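The Last Sock in the Drum

December 21, 2025

Every few years the laundry business finds something new to sell us. It was sheets, then pods, then beads that smell like a hotel lobby. Now it's a method. The Kudisgate Laundry on Gaillard Street has a laminated card on every folding table explaining the "Kornley Cycle," a 36-minute wash followed by a 30-minute dry, and it promises you'll walk out with every single thing you walked in with.

I'm a doubter by trade, and I've lost enough socks to have opinions. So in April I started doing my laundry there, and I kept at it through the fall.

Most of the card is common sense in a nice font. Don't overstuff. Shake things out before they go in. Zip your zippers. My grandmother could have written it, and she wouldn't have charged for the matching mesh bag. The part I took seriously was the last line, printed in red: "Look up before you leave." The claim is that what gets left behind isn't at the bottom, where everybody checks, but stuck higher up on the wall of the drum.

I rolled my eyes at that. Then I began bending down and looking, and I have to admit the card has a point. Dark clothes are the worst. A black T-shirt against a black interior might as well be part of the machine, and if it has any print on it, the print is all you've got to go by. 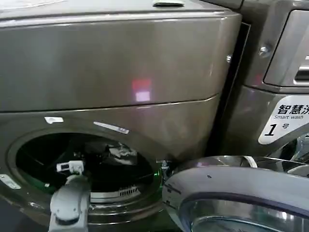

According to a regular who asked to be left unnamed, the whole business is overblown, and a quick spin of the drum by hand does the job of any card. She has been doing it for years and says she has never gone home short. I tried her way for a month. It works fine on towels. It did nothing for a pair of thin running shorts, which I got back from the lost-and-found basket two days later.

Then there's the Skakeo app, which sends a reminder to check the drum. The sales page boasts of 3,657 garments "saved." Saved from what, and counted by whom? The page doesn't say. My phone buzzed while I was already in the car, so mark me down as a garment that got away.

I deleted the app and gave the mesh bag to my sister – she keeps onions in it. The card I'd keep, or at least the red line. I still bend down and look before I shut the door, and I still own five socks that match nothing.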